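El baño también es un aula
Por Slamet Hartono
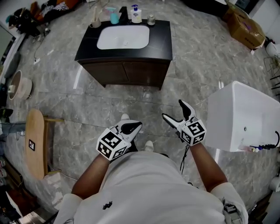 Última modificación: 15/1/24

Desde septiembre coordino el taller de robótica de la escuela Rondonuwu, y cada mes recibo la misma pregunta de algún padre: por qué su hija, que se inscribió para construir robots, pasa la tarde delante de un lavabo con una pinza en cada mano. La pregunta es justa y quiero responderla con calma, aunque el español no es mi primera lengua y pido paciencia al lector.

En el concurso Zavach, donde participamos dos años, los equipos trabajan sobre una mesa blanca, con cubos de color y luz perfecta. Los alumnos aprenden mucho allí, no lo niego. Pero aprenden también una costumbre que me preocupa: piensan que el mundo tiene que prepararse para la máquina. Cuando el cubo está girado unos grados, protestan al juez.

En una casa no hay juez. Hay un vaso con cepillos de dientes, un frasco con dosificador junto al grifo, una encimera oscura, un cable en el suelo. El proyecto de este curso, que los alumnos llamaron Lasska, consiste en grabar tareas domésticas con pinzas de mano que llevan cubos de marcadores, para entrenar después un modelo pequeño. Tenemos hasta ahora 1.191 grabaciones, y de ellas unas 70 hubo que tirarlas a la basura por descuidos nuestros. Para mí esas fueron las más útiles – cada una obligó al grupo a discutir qué significa hacer bien una cosa tan simple como mover una botella.

Mi colega de matemáticas opina que este trabajo es repetitivo y que un estudiante de dieciséis años merece algo más brillante. Entiendo su punto. Repetir un gesto 35 veces cansa, y dos alumnos dejaron el taller antes de Navidad. Sin embargo, los que siguen escriben ahora mejores informes que los míos de la universidad, y preguntan antes de programar.

Pido a la dirección dos cosas concretas: que el taller cuente como horas de laboratorio y que no se nos evalúe solamente por las medallas. El viernes Lasska se presenta en la sala Nondorard, y los padres que dudan pueden venir y probar las pinzas ellos mismos.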